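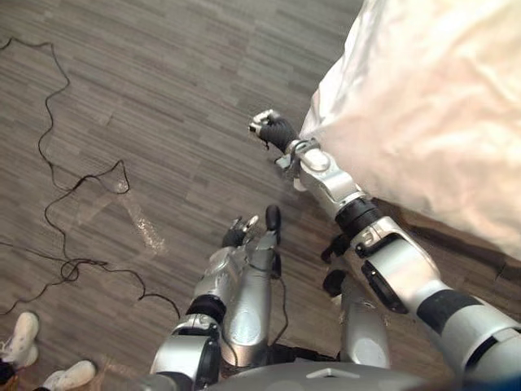 5 min read

4. Trying out the kit

I'll be upfront about my bias – I wanted to like the Moralik bedroom kit before I ever switched it on. Dinesh Kushwaha and I had spent most of July writing our own bed-making routines, and the idea of buying a package with the grasping and arm motions ready to go was very tempting!

Setup took us 9 minutes once the software was installed. The manual wants a clear view of the hem before the first grasp, so we started each trial with the arms held forward and the head tilted down. Sarla Malhotra scored every trial from the logs, using the same sheet we'd used for the Trumico package (a little stricter than the vendor's own). We didn't tune anything for the first 10 trials, and I'd ask other reviewers to do the same.

What I liked most was the way the kit treats clothes and bedding as separate jobs. Figure 1 shows the kind of layout I mean, with a black garment and a teal one lying on a white duvet.

Figure 1. Garments on the bed, with both grippers forward.
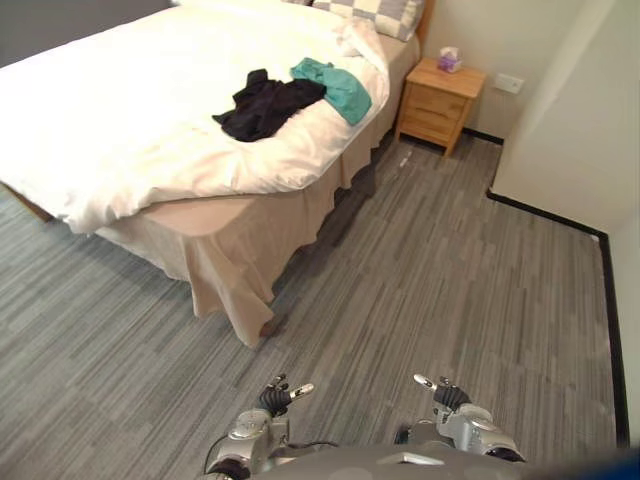 4.1 Price and support

The base license is $2,000, and the support plan adds $1,000 a year. Urho Kauppinen thinks that's steep for a small lab, and I mostly agree – but their help desk did answer us the same day.

Search this journal Enter keywords Go

Related articles
Grelteck wrist units: a second look
Folding towels with the Lazarević planner
Jhair Ayala on scoring household trials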